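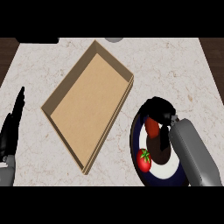 Workshop > Food Prep > Tips for Two-Arm Stations

Tips Tools Layout Cleaning Contact

Setting Up a Plate-to-Tray Station
April 6, 2020, by the Pultik workshop desk

Set the tray to the left of center and the plate to the right, with bare counter between them. On the marble counter the open tray sits at an angle, one corner toward the plate. Start with the tray empty.

Keep the second arm parked at the far left while the right arm works over the plate. Clear the path between plate and tray before each run.

Mixed shapes need separate grip settings. A small tomato with its stem on and a flat brown piece should not share one. Save each under its own name in the Givo menu.

What changes for staff

At the Kulkarni kitchen, two arms took over tray loading in January. The line fills 200 trays a shift. Hand loading dropped to nearly 12 trays, mostly odd orders. The loaders now portion plates, check trays and clear stops - more standing at the screen, less reaching.

Train every loader to stop and restart the arms. Allow 18 minutes per person. Log each stop on the Nusow sheet, with the item and the grip setting used. Wipe the fingers at shift change, with power off.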